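From: Themba Botha
To: Skunent robotics club list
Date: July 7, 2022
Subject: Re: memory module task for October
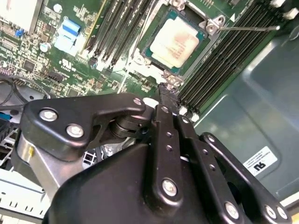

Gripper over the motherboard, fingertips towards the gap between the socket and the right bank of slots.

Khanyisile Van Wyk wrote:
> The team wants to enter the memory task at the Vondel
> open day in October. Sizwe had 12 good runs out of 13
> and I think we should put our name down now. The fee
> is 900 and goes up later. Any objections?

One, I'm afraid, and it's a long one.

What counted as a good run? I read Sizwe's log and it says "module in slot" and nothing more. Did both latches close? Did anybody try to boot the board? A module can sit in a slot looking perfectly happy and still be up at one end. If we only looked at it, I'd call that 12 runs we don't know much about.

Then there's the room. Look how little of it there is between the socket and the slots. The retention lever lies across the slots as well, and the fingers are long. Our path file treats the board as a flat plate – line 2671 onwards, if you want to check – so the arm has no idea the lever exists. I don't much fancy finding that out in front of the Zuder people.

I also don't believe the chassis will be in the same spot at Vondel. Ours is clamped to the bench and was for all 13 runs. Shift it a finger's width, run it again, and send me the result, good or bad.

Nosipho's point about softer tips is fair, but please don't change the tips and the path in the same week. We did that last year and learned nothing.

I'm not against entering. I'd just want to see the moved-chassis runs before we spend the 900. Sizwe, can you do them, and write down the latches this time?

Themba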